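Unanero Site 2, board assembly area
Bench inspection checklist: processor handling and fitting
Completed each November and after any change to the bench layout

Marking: S = satisfactory, A = action needed, N = not applicable. Comments are required for every A.

1. Access and floor

1.1 Walkway behind benches clear to full width: S
1.2 Anti-slip matting flat, no lifted corners: A
Comment: Matting at bench 4 has curled at the end nearest the stores door. Tape is not an acceptable repair. Replace.
1.3 Trolleys parked within marked bays: S
1.4 Emergency exit sign lit: S

2. Electrical

2.1 Portable appliance labels in date: S
2.2 Flexes undamaged, no joined leads: S
2.3 Extension blocks fixed off the floor: A
Comment: One block under bench 2 was hanging by its own lead. It has been switched off and tagged. Refit to the bracket before use.
2.4 Isolator reachable from the seated position: S
2.5 Task lamps secure on their arms: S

3. Static control

3.1 Wrist strap tester working: S
3.2 Strap test log filled in at start of shift: A
Comment: Entries missing for five shifts. The tester itself passes. Late entries must not be added from memory; leave the gaps and start again from the present shift.
3.3 Bench mats bonded to the common earth point: S
3.4 Ordinary plastic bags, cups and sticky tape kept off the mats: S
3.5 Celatel storage trays closed when not in use: S
Comment: Two lids are cracked at the hinge but still close. Order spares.

4. Hand tools and fixings

4.1 Hex keys complete and not rounded: A
Comment: The smallest key in the bench 4 set is worn and slips in the socket. Withdraw it. Keys from other sets are not to be borrowed, as the count at end of shift then fails on both benches.
4.2 Loose screws kept in lidded pots: S
4.3 Knives retracted and returned to the rack: S
4.4 Compressed air line fitted with a safety nozzle: N
Comment: Line removed from this area.

5. Goods in

5.1 Delivery cartons opened on the side table only: S
5.2 Processors counted against the delivery note: S
Comment: 36 on the note, 36 in the trays.
5.3 Ertürk supplier labels kept with each tray: S
5.4 Damaged packaging photographed before opening: N
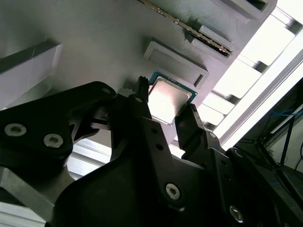 SECTION 6: PROCESSOR AND FIXTURE

6.1 Processor held securely before it is moved to the fixture: S
Comment: Held between two black fingers close to the grey fixture plate, the processor sits at a tilt. It must be level before it is lowered.
6.2 Metal heat spreader free of paste, fingerprints and labels before fitting: S
6.3 Board edge free of chips and cracks: S
Comment: Check all sides under the task lamp. The thin green edge is easily missed against the metal.
6.4 Contacts on the underside checked with a magnifier: A
Comment: Magnifier lens scratched. Replace lens, then repeat the check on the open tray.
6.5 Fixture plate clean and free of swarf: S
6.6 Fixture screws tight, heads undamaged: S
6.7 Hands kept clear while anything is moving at the fixture: S
6.8 Dropped processors placed in the red tray and not fitted: S

7. Waste and housekeeping

7.1 Wipes used with solvent placed in the lidded metal bin: S
7.2 Solvent bottles labelled and closed: S
7.3 Jivora data sheet for the current solvent held in the area folder: A
Comment: The sheet on file is for the previous product. Obtain the correct one and remove the old copy.
7.4 No food or drink at the benches: S

Actions carried forward: 1.2, 2.3, 3.2, 4.1, 6.4, 7.3
Item 2.3 to be closed before the block is returned to service. All others by the end of the month.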